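The Night Ferry to Vadbridge

Impi Kauppinen had wanted to ride the night ferry since she was six, and now she was 63 and standing on the actual deck with the actual wind in her face, and oh, it was every bit as good as she'd hoped!

The boat was called the Partanen. It was old and wide and it hummed right up through the soles of your shoes. It left Padbridge at dusk on 3rd September, the last crossing of the season, with 300 seats and hardly anyone in them. Impi had tried a good many of the seats already. The best one was by the back rail, where the lights of the harbor got smaller and smaller and then all at once went behind the hill. 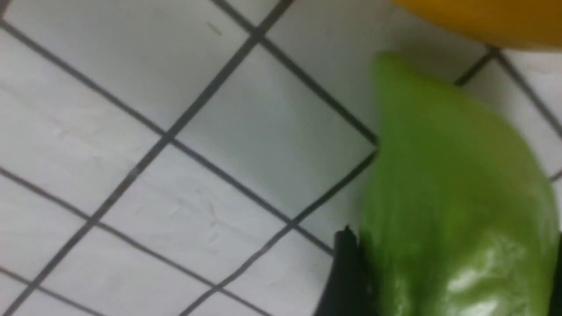

"You're the letter lady," said a voice behind her.

It was the captain, Hanne Hirvonen, in a huge yellow coat with the sleeves rolled twice.

"I only wrote a few," said Impi.

"You wrote every January! My mother ran this boat before me and she kept them in the wheelhouse. There's one with a drawing of a whale driving."

Impi remembered the whale very well. She had worked hard on its hat.

They went up the narrow stairs together, and there were the letters, in a tin under the chart table, with her own wobbly pencil capitals on top. DEAR BOAT, said the first one. WHERE DO YOU SLEEP. She laughed so hard she had to hold on to the door, and Hanne poured her tea from a dented flask and turned down the lamp so they could see the water, which was black and silver and went on forever. 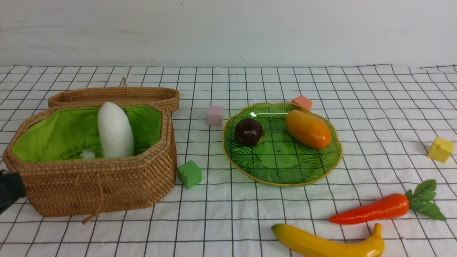
So where does a ferry sleep? At the long pier in Vadbridge, on the quiet side, with its nose toward the sea.

Hanne told her that somewhere past the Prammont light, and then she stepped back from the wheel and nodded at it.

"Me?" said Impi.

"Well, the whale's not here."

The wheel was smooth and much heavier than she'd thought, and it pulled a little to the left, like a dog that has smelled something wonderful. Impi planted her feet and held it steady and steered for the light.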